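11/05/2026

What a day! I'm writing this on a hotel bed in Irkholm with my judogi hanging over the shower rail and both forearms so tired I can barely hold the pen. First international open, 906 athletes on the entry list, and one of them was me. I keep saying it to myself.

We flew in from Umus last night, 3,197 kilometers with a change of planes, and I slept maybe four hours. Weigh-in was fine, a little under the limit, so I got to eat a real breakfast (two bowls of rice and an egg, then another egg). Then the waiting. My group didn't start until after lunch and I must have walked that warm-up hall end to end all morning.

First fight: I won! A drop seoi nage, 43 seconds in, the same one I've been drilling since January. I didn't even know I'd scored until I saw the referee's arm go up. Second fight went to golden score and I got her with a hold-down, and I have never been so happy to lie on top of a stranger. The third was against the girl from Arsenault, left-handed, huge grip over the back, and she threw me clean with uchi mata. It was beautiful — I'd like to learn it from her. 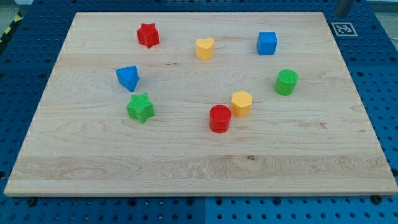 Eight plastic shape blocks on a wooden board

So, 3 fights, two wins, and a long list for training. Left-handers first. I never got my sleeve grip on her and I kept circling right into her hip. Also my breathing in golden score was terrible.

Training camp starts tomorrow at nine and she's staying for it too. I'm going to ask her for a round before anyone else does. Need to tape my toe and wash the belt bag, and find somewhere that sells bananas.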